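Grokedari Backup Gateway

Overview

Grokedari is a backup gateway for small and midsize offices that keep their own file servers. It sits between the servers and your off-site storage, takes a copy of each changed file, encrypts it, and sends it out on the schedule you set. Stemetti sells it as a rack unit or as a software image for hardware you already own.

The gateway keeps the most recent copies on local disk, so a deleted folder can be restored over the office network without waiting for a download. Older copies are kept off-site only.

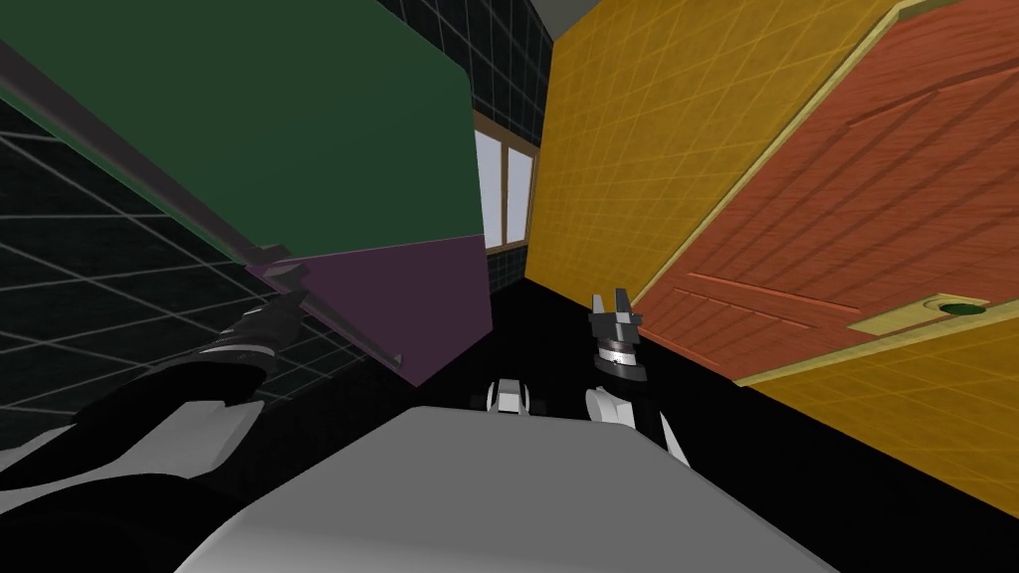
Rendered view: green and plum panels, black tiled wall behind

What it backs up

Windows and Linux file shares, most common mail servers, and virtual machines on supported hosts. Laptops are covered by the Alcantara agent, a separate download that uses the same license. The agent holds its changes while the laptop is away and sends them the next time it can reach the gateway.

Databases need a short script to pause writes before the copy starts. Sample scripts are in the admin guide — test them on a spare server first.

Retention and restore

The default policy keeps daily copies for 29 days and monthly copies for 8 months. Both can be changed per share. Restores are started from the web console, and a user can be given rights to restore from a single share and nothing else.

Encryption keys are created during setup and are not stored by Stemetti. If you lose the key and the recovery file, the off-site copies cannot be read. 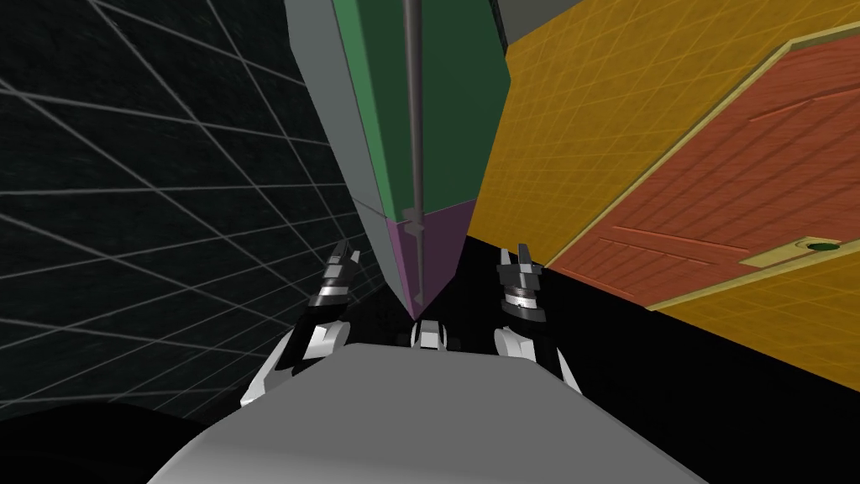 Rendered view: tapered prism, green above and purple at the tip

Models

Mosta 70: rack unit, for up to 70 protected machines. Two network ports, two drive bays.
Mosta Image: software only, same limits. Requires a 64-bit processor and a dedicated disk.

Both include one year of updates. Drives are not included with the rack unit.

Known limits

File paths longer than the host system allows are skipped and listed in the nightly report. Open files on older Linux shares may be copied one cycle late. Version 8 backups cannot be restored to a gateway running version 7 — update the gateway first.

Page updated July 2023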